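Stacked laundry pairs suit small flats, and the Tevora building in Georgiou Lane fitted one to each unit last September. The washer takes an 8 kg load and the cupboard is vented at the top.
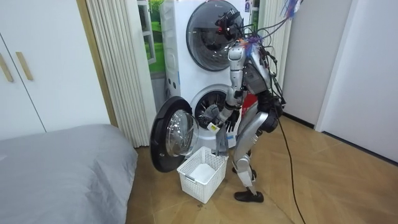
Loading height is the main compromise. A front-loader on the floor puts the drum opening well below the waist, so every load means bending at the hips. With the dryer's round window up at head level, its controls need checking for reach – particularly in a cupboard under 500 mm deep.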